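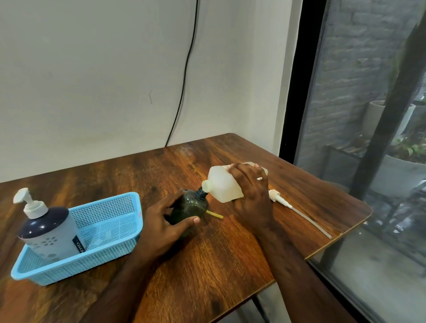
Refilling a pump bottle from the big jug.

Our robotics club started its second project in October. The first one was a line follower, and most of us had built one before. This time we wanted a household chore, so the Furndale team picked refilling soap and lotion bottles and called the project Garkine.

Before anyone writes code, we do the chore by hand and record it. We have 124 recordings so far and the plan is 367 by the end of the term. Each one gets split into steps – open, pour, close, put back in the basket – and the start and end of each step go into a shared sheet. It is slow work. I did 28 of them over the break.

Pouring takes two hands and they do different jobs. One holds the small bottle still and the other controls the tilt of the jug. We had planned on a single arm, and that plan is gone now.
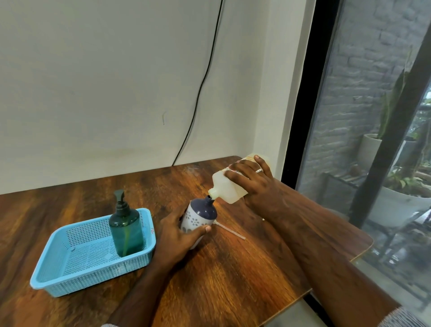
What we changed

The step list used to have one entry for the pump. We split it in two, taking it out and putting it back, because the long tube needs its own handling. We also added a step for setting the pump down on the table.

The basket stays in the sheet as the place where bottles start and finish.
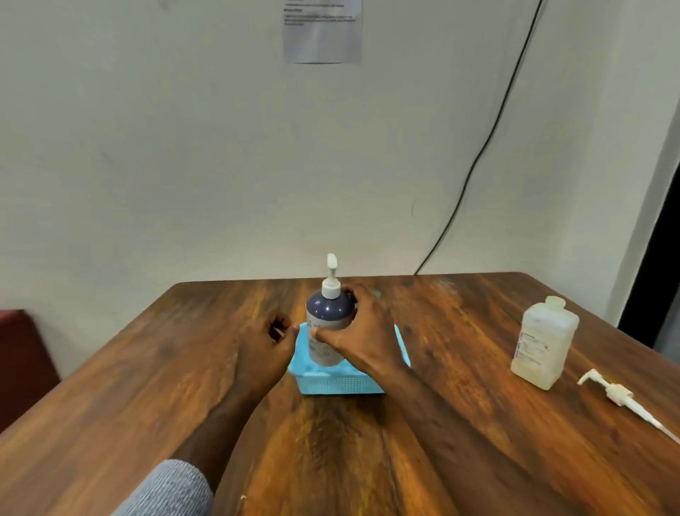

Labeling rules are still being argued over. Some of us end a step when the hand lets go, others when it has moved away. I use the first rule and will redo mine if the vote goes the other way. The next meeting is at Kistia, same room as before.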